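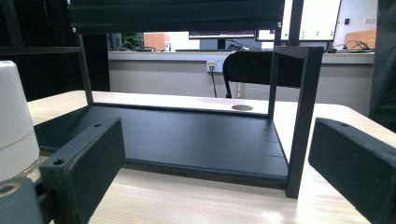 Help > Robots & Automation > Faults and safety

Gripper lets go of a metal frame halfway through a lift

Reading time: 2 minutes
Print | E-mail

Posted by Plirkska, Sun 17 August

Hi all, I'm after a bit of help with a two-finger gripper. The job is a black metal frame on a table: close on it, lift, move it over, put it down. It goes fine for ages and then the fingers just open in mid-air! No warning, no button pressed. The log says fault 356 every time and the manual skips straight past that one. I've dropped the frame twice now and the second time it missed my hand by very little. I've put the grip force up to 100 per cent and it made no difference at all.

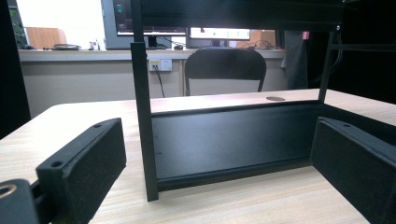

It's always on the way up as well, never on the way down, and a lighter part (I tried a plastic tray) has been all right so far. Is it the fingers or the software?

Dörte Baumgart

Please keep your hands out from under it until this is sorted. We had much the same on a Kröger unit last October and it was the cable. It flexed on every lift, one wire broke inside the sleeve, the gripper lost power for a blink and opened. Ours had done around 1000 lifts by then. Switch off, unplug it and check each wire with a meter while you bend the cable gently near the plug. Also ask your supplier whether your model is meant to hold on when the power goes. Some do, some don't, and I wouldn't lift metal with one that doesn't. Oh, and put the force back where it was, you'll only wear things out.

Erkent

wipe the pads, mine slipped all the time when they got dusty

Flatent

@Erkent he said they open, that's not slipping. I'd go with the cable too.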